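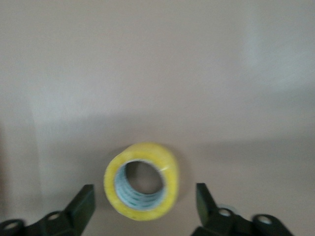 **Looking after the tape cell**

The tape cell in the Flurkham packing room has been back on full shifts since Monday. It was down for most of the previous week while Kedir Derese and Leonilde Nogueira replaced the finger pads, reset the gripper opening and redid the wrist camera calibration. Several people on the floor have asked what was done and what they need to do differently, so the main points are set out below.

The cell has one job. It picks rolls of clear packing tape off the flat work surface, one at a time, and puts them on the spindle that feeds the carton sealer. The arm takes each roll from the outside, with one finger on either side, and the wrist camera finds the center of the hole to decide where the fingers should go. If the camera has the center wrong, the arm comes down off to one side. One finger then reaches the roll before the other and pushes it across the surface before the grip closes.

That was happening more and more through August. The operators were clearing it by hand and restarting, and most of those restarts never went in the log. Rui Bastos noticed it from the other end, when the sealer kept stopping for lack of tape on the late shift.

**What was wrong**

There were two faults, and each hid the other for a while.

The first was pad wear. The pads on the inside of the fingertips had gone smooth, and the left one was worn more than the right. Pads from Ramalho are meant to be changed on hours run, but the hour counter had been reset during the controller update in spring and the change never came up on the list.

The second was the camera bracket. One of its two screws had backed out by about half a turn. The camera could tilt slightly under acceleration, so the picture was good when the arm stood still and shifted when it moved. Kedir found it by putting a roll down on a marked spot and running the approach at 100 percent speed, then again at 60. At the lower speed the arm centered properly. At full speed it came down with the roll closer to the left finger nearly every time.

**What was done**

Both pads were replaced as a pair. The old screws were thrown out and new ones fitted with thread locker. Leonilde then set the open position of the gripper to 8 mm of clearance on each side of a full roll. It had been set tighter at some point, probably to save cycle time, and that left no room for a roll that was slightly out of round.

The calibration was redone with the Tutitach plate. Please note that the plate now lives in the drawer under the controller and has a label on it. It had been on top of the cabinet and one corner was bent, so a new one was ordered before the work could start. That accounts for two of the days lost.

Approach speed is at 78 percent for now. Pentti Vainio has looked at the sealer's demand and says the cell keeps up at that setting with all three carton sizes. We will leave it there until the end of September and then try it higher.

**Reflections on the work surface**

Clear tape is harder for the camera than brown tape. The outer rim is glossy and picks up highlights from the ceiling lights, and the detection sometimes takes a highlight for part of the edge. The hole and the rim of the core are more dependable, and the program now uses those first. The outer edge is only used to check the diameter.

The lamp over the cell has also been turned so it points less directly at the surface. Please don't turn it back. If the cell seems too dark to work in, use the hand lamp and put it away before you restart.

Wipe the surface with a dry cloth only. The spray cleaner from the packing benches leaves a film that shines.

**Start of shift check**

1. With the cell stopped and locked out, try to move the camera bracket with a finger. It should not move at all. If it does, leave the cell off and call maintenance.
2. Look at both pads. If the grooves can't be seen any more, they need changing, whatever the hour counter says.
3. Check that nothing is caught in the finger linkages. Shreds of tape tend to collect there.
4. Wipe the surface and the camera window.
5. Close the cell, place a full roll and run the single-pick program at slow speed. Both fingers should meet the roll together.
6. Sign the sheet.

If the roll slides before it is gripped, stop and run the single pick again with a fresh roll. Two slides in a row means calling maintenance. Don't adjust the pick offset on the panel. Three different offsets had been entered there over the summer, and taking them out again used up most of a morning.

**Restarts**

Every restart goes in the log, including the short ones. Time and a word or two is enough: "slid left," "no roll found," "dropped at spindle." Floor Van Rooij collects the sheets and will compare them with the sealer stops each week.

**Still open**

The spare pads have arrived, but the spare bracket from Terkeck has not. Until it does, a damaged bracket means loading the sealer by hand. The spindle guard also rattles at full speed. Pentti has it on his list for the next planned stop, and it is safe to run as it is.

Leonilde will go through the pad change with anyone on the late shift who hasn't done one. Put your name on the sheet by the controller.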